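3.2 Arbeitsteilung in der Wahlkampfzentrale

Die Kampagne in Brirkunow stützte sich auf zwei getrennte Datenbestände. Der erste enthielt die Ergebnisse früherer Wahlen auf Ebene der Stimmbezirke, der zweite die Rückmeldungen aus dem Haustürwahlkampf, die täglich bis 21 Uhr in das Programm Donum eingetragen wurden. Beide Bestände wurden erst im Juni zusammengeführt. Bis dahin arbeiteten die Teams für Auswertung und Mobilisierung mit unterschiedlichen Listen, was in mehreren Bezirken zu doppelten Hausbesuchen führte. 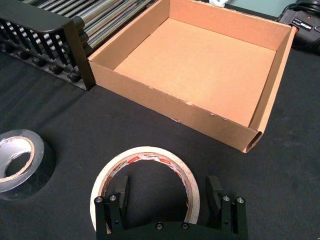

Von den 23 Stimmbezirken stufte die Zentrale fünf als umkämpft ein. Maßgeblich war der Abstand zwischen den beiden stärksten Listen bei der vorangegangenen Kommunalwahl. Bezirke mit einem Abstand von höchstens drei Prozentpunkten erhielten zusätzliches Personal und ein eigenes Budget für Drucksachen. Die Einstufung wurde im Verlauf des Wahlkampfs nicht mehr geändert, obwohl die Rückmeldungen aus zwei Bezirken eine Verschiebung nahelegten. In den Interviews wurde dies mit dem Aufwand begründet, den eine neue Verteilung der Helfer so kurz vor dem Wahltag verursacht hätte.
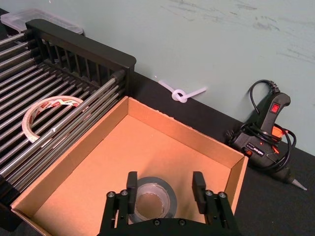
Abb. 2

Witkowska wendet dagegen ein, die Zentrale habe die Rückmeldungen durchaus gelesen, ihnen aber misstraut: Wer an der Haustür freundlich antworte, habe damit noch keine Wahlabsicht erklärt. Dieser Einwand ist mit unserem Material vereinbar. Die Gesprächsprotokolle unterscheiden nur zwischen Zustimmung, Ablehnung und keiner Angabe, und die Kategorie Zustimmung wurde von den Teams sehr verschieden gehandhabt. Eine gemeinsame Anleitung zum Ausfüllen lag nicht vor.
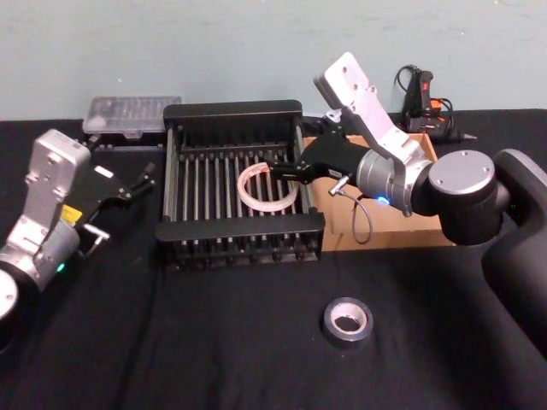 Für die Auswertung haben wir die Protokolle deshalb nur auf Ebene der Bezirke verwendet und auf Aussagen über einzelne Straßenzüge verzichtet. Die Umfragen des Instituts Skeltus dienten als Vergleich. Sie wurden telefonisch erhoben und erfassen jüngere Wahlberechtigte vermutlich schlechter als der Haustürwahlkampf, der wiederum Berufstätige am Nachmittag selten erreichte. Wo beide Quellen in dieselbe Richtung weisen, behandeln wir die Tendenz als belegt. In den übrigen Fällen geben wir beide Werte an. Die Verteilung der Mittel auf die Bezirke wird in Abschnitt 3.3 anhand der Abrechnungen der Zentrale dargestellt.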